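September 17, 2021
Bench rules, third attempt – M. Kingi

Rin Kudo has asked for the rules to fit on one page. The last set ran to 9, and I wrote most of them, so I take the point.

Rule 1. Tape marks the table edges. If the table moves, line it up again before recording, and write down that you did.

Rule 2. Both grippers open and empty at the start of a run. We threw out 86 runs from the Robles set over this, and I would like to keep my evenings.

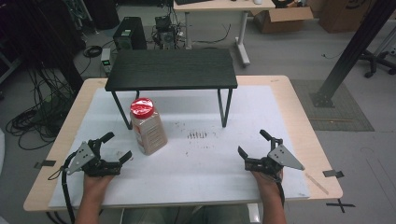 Rule 3. Cables stay behind the elbow. The Vusside checklist says "managed", a word I have stopped trusting.

Rule 4. Change the sheet when the marks on it bother you. Rin wants a number. I have offered 7 runs and expect to be ignored. 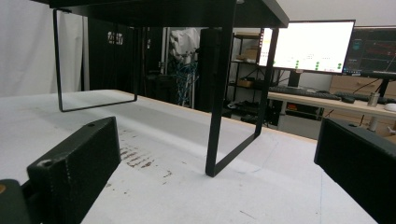 408 words in full draft · 2 min read

Rule 5 is still being argued over. I say furniture gets gripped by the legs or the top, and the log says which. Rin says the log is long enough – fair, but Stilness will ask, and then we'll be guessing from video again.

To do: print the page, stick it by the desk, check whether Rilis want their own copy.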